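Keeping cleaning bottles in order

Store bottles upright with the caps screwed tight. Group them by kind, so dish and floor products each have their own stretch of shelf. Put the heaviest jugs on the middle or lower shelves.

Pull everything out once a month and wipe the metal with a damp cloth. Let it dry for 15 minutes before loading it again.

Take hold of a bottle low down, around the label, and keep the other hand on the front lip of the shelf. 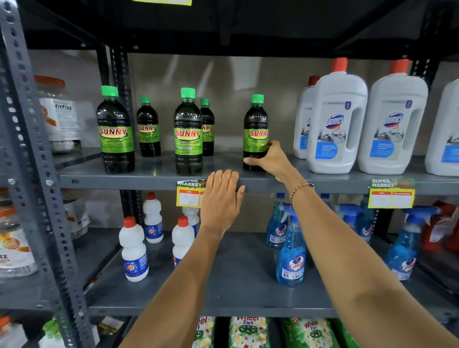 Small bottles

Stand anything under 500 ml in a shallow tray to catch drips.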